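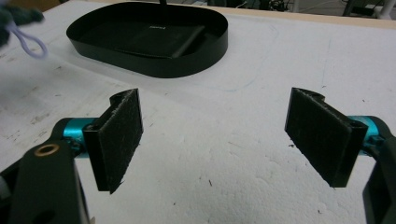
1 min read

Stidora Bravo Candy Thermometer

The Bravo is a clip-on thermometer for caramel, fudge and deep frying. The stem is stainless steel and the clip slides up or down to fit most saucepans. Keep the tip off the bottom of the pan or it will read high.

The dial is 2 inches wide, with soft ball and hard crack marked in red.
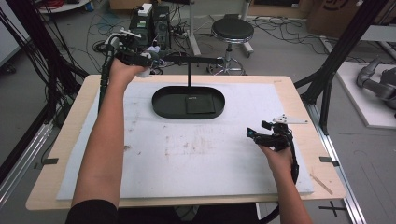 Black grippers over a white board

Hand wash only. Do not put the dial under water - wipe it with a damp cloth. To check it, hold the stem in boiling water and turn the nut on the back until it reads right for your altitude.

Also sold in a set with the Cima silicone spatula. Replacement clips come in packs of 2.
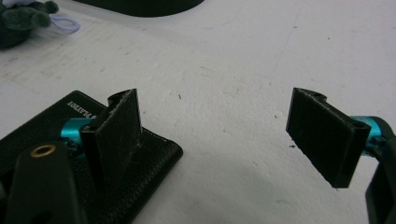 Scuffed white tabletop

Returns accepted within 90 days, unused, in the original box. Ships from our Vimex warehouse.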